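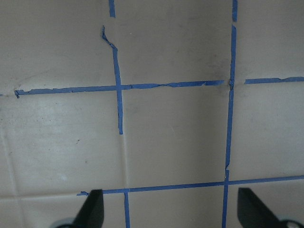

Home Issues Authors Archive Search

4.3 Temporary marks and how long people obey them

The painted bays at Brasetano were treated as fixed. Stallholders parked their tables inside the lines, and when a table was too long they asked a neighbor before crossing. Temporary marks were handled differently, and the rest of this section deals with those.

We use "temporary mark" for any line, sign or object that divides shared space and can be removed by one person without tools. Chalk, cones, string, folded cardboard and tape all fall under this heading. Interviews were held at the three sites described in Section 3 (the Brasetano market hall, the Gebretsadik sewing rooms and the shared workshop at Plallden), and people at every site could name at least one mark of this kind that they passed daily. Most could say who had put it there. Fewer could say when it was supposed to come up.

Painter's tape was the material mentioned most often. It is cheap, it comes off most surfaces without leaving glue, and it can be put down by someone with no training. The results are uneven. Figure 3 is typical in this respect: the blue strips divide the beige surface into cells that are only roughly rectangular, the edges are torn in places and one long strip starts with a twisted end. In our interviews, unevenness of this kind was seldom given as a reason for ignoring a mark. A stallholder at Brasetano put it this way: "If it's crooked I still know what they meant."

What did weaken a mark was doubt about whether it was still in force. At Plallden, a strip had been laid across a storage shelf in November to keep one end free for large orders. The orders were finished before the end of the month. The strip stayed, and for several weeks users kept clear of that end of the shelf although space was short elsewhere. The first person to cross it was a new member who had not been told what it was for. After that the others followed quickly, and the strip was never replaced.

The sewing rooms gave the opposite case. There the cutting area was marked out again at the start of each term, on the same lines, by whoever arrived first. Users described this as a chore, but they also said that it told them the rule was current. Disputes over the cutting area came up in none of our interviews, while disputes over the ironing corner, which had a printed sign several years old, came up often. One user said she had stopped seeing the sign.

These accounts fit the pattern reported by Dogar in his earlier work on the Jorkier allotments, where plot edges marked with string were respected for as long as the string was kept tight. Tightness mattered there as evidence that someone had been by lately. Freshness of tape seems to do the same work indoors. We would add that repeated marking has a cost in labor, and that this labor usually falls on the same few people. Tsegaye's notes from the sewing rooms record two users who came early in part so that the job would get done.

Two limits should be kept in mind. The interviews relied on memory, and people may recall a broken rule more easily than one that was kept. All three sites are also small enough that most users know one another by name. In a larger hall, a taped line put down by an unknown person may carry less weight, or it may be taken for the work of management and carry more. Our material cannot settle this.

Section 4.4 turns to marks made with personal belongings, such as coats left on chairs.

Contact: Feven Tsegaye and Usman Dogar, via the journal office | © the authors | Back to top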